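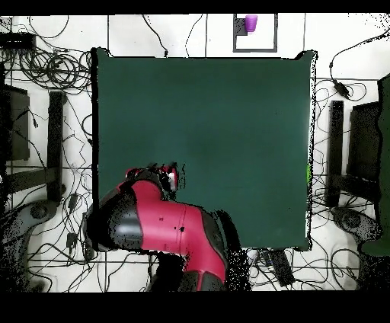

Green table, with a small purple cup on the floor tiles past its far edge.

Notandale Recipe Cards, release 6

Welcome, and thank you for stopping by! Notandale is a collection of 216 handwritten recipe cards from home kitchens in and near Clestton, typed up line by line so that people who study old cooking (or who just want a decent plum cake) can search them without squinting. It began as one shoebox of cards and has grown a good deal since then, mostly because people kept mentioning an aunt who had another box.

What you get

Each card has its own plain text file, plus one row in cards.csv. The row gives the title as written, our best guess at the decade, the kind of dish, and whether the handwriting was easy, hard, or partly lost to butter. Of the full set, 200 cards are in English and the rest are in a mix of English and whatever the cook's mother spoke, which we have left exactly as it stood. 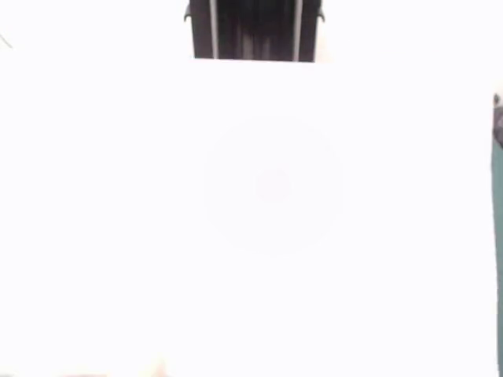

Spelling is kept as found, so please don't send fixes for "choclate" or "tea spoon full." We did add a second column called plain_title, where the spelling is modern, and that is the one to use if you are sorting or searching. Measurements are also left alone. A "Barta cup" turns up on many of the cards and seems to mean the tin mug sold at the old Barta store, but we have never found two that held the same amount, so we don't convert it.

Getting started

Unzip the folder anywhere you like and open cards.csv in any spreadsheet program. If the accents look strange, choose UTF-8 when it asks. The text files are numbered to match the first column. Numbers in the Uklow group start at 100 (they came in as a separate batch, and renumbering them would have broken everyone's notes).

Known problems

Oven heat is missing from most of the cakes, as the cooks just wrote "a good oven." A few cards in the Uklow group stop halfway through and pick up on a back side that was never copied. Duplicates exist, and we leave them in when even one ingredient is different.

Sharing

Use the cards for anything you like, including printed books, as long as you mention Notandale somewhere. Corrections to our typing are always welcome, and so are more cards! The next release is planned for July.

Last updated March 20, 2026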